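Club News > Grostbridge Rovers > Interviews

Harawira wants proof before she buys the pre-season talk

Rochelle Harawira has heard plenty of promises in her time as captain of Grostbridge Rovers, and she isn't in a hurry to believe the latest lot.

The club has a new coach in Aatos Ojala, a new pressing style and, according to the letter sent to members in March, a "realistic path" to promotion. Harawira has read the letter. She keeps a copy in the glovebox.

"Realistic according to who?" she said, sitting in the stand at Drekden Park after an evening training run. "We finished ninth. We let in 40 goals. I like ambition as much as the next person, but I'd like somebody to show me the working."

Ojala arrived from Oksanen, where his side went 12 matches without losing and then dropped off badly. The club has made a lot of the first bit. Harawira, who plays centre half and will have to make his high line work, went and watched the second.

"I sat down with the last six games of that season," she said. "Teams worked out you could go over the top. It wasn't clever, it was a big kick and a fast winger. I asked Aatos about it the first day and he gave me a straight answer, which I'll give him credit for. He said they got tired and he didn't have the bench. Fine. So have we got the bench?"

At last count the squad stood at 20, and that includes two goalkeepers and a teenager who has yet to start a senior match. Ojala has said he wants two more midfielders before the opening round. The club said much the same last year and signed one, a loan player who went home in the middle of winter.

Ojala, reached by phone later, didn't argue the point. "Rochelle is right to ask," he said. "I would be more worried if the captain was only nodding. But we can't train for a squad we don't have. We train with this one."

He wouldn't put a finishing position on it. Asked whether he had seen the members' letter before it went out, he said he'd seen "a version".

Harawira's other gripe is the draw. Rovers open with three away matches, including the long bus trip to Floltier, where they haven't won in her time at the club.

"They'll tell you it gets the hard ones out of the way," she said. "I've never understood that. You still have to play them. If we come home with no points, there'll be 14 people in the crowd and someone will write in asking why we didn't keep the old coach."

She does concede that training has changed. Sessions are shorter and sharper, and the long laps that used to fill the first month are gone. Players have each been given a strength program to follow in their own time, with a sheet to fill in.

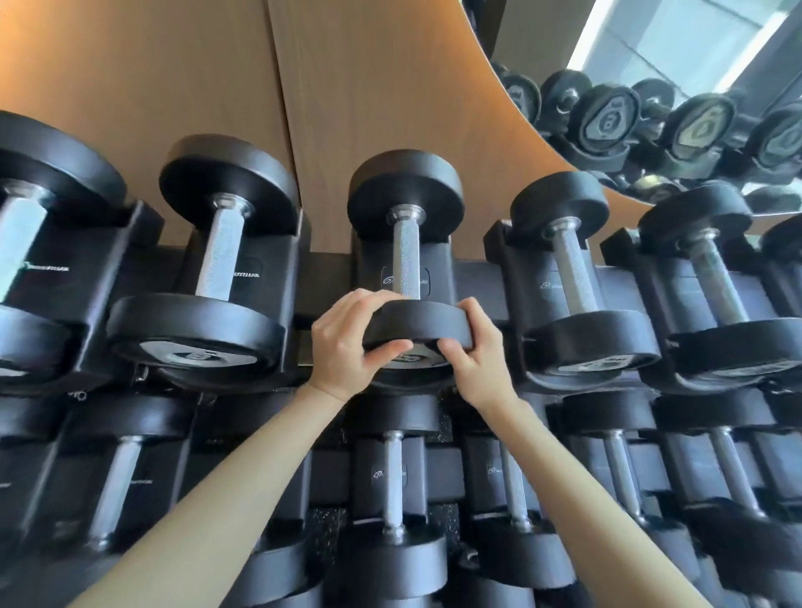

"The sheets are good if people are honest on them," Harawira said. "I've played with girls who could fill in a whole month on the bus. We'll know by the second half of the first game who's done the work and who's got nice handwriting."

Would she rather have stayed with the old way of playing? She took a while over that one.

"No. The old way got us ninth. I'm not against any of it. I just want to see it on a bad pitch, one down, with the wind in our faces, and see if we're still pressing then."

She has signed for one more season and says she'll decide on another when this one is finished. Ojala would like an answer earlier than that. He hasn't had one yet.

23 shares | 6 comments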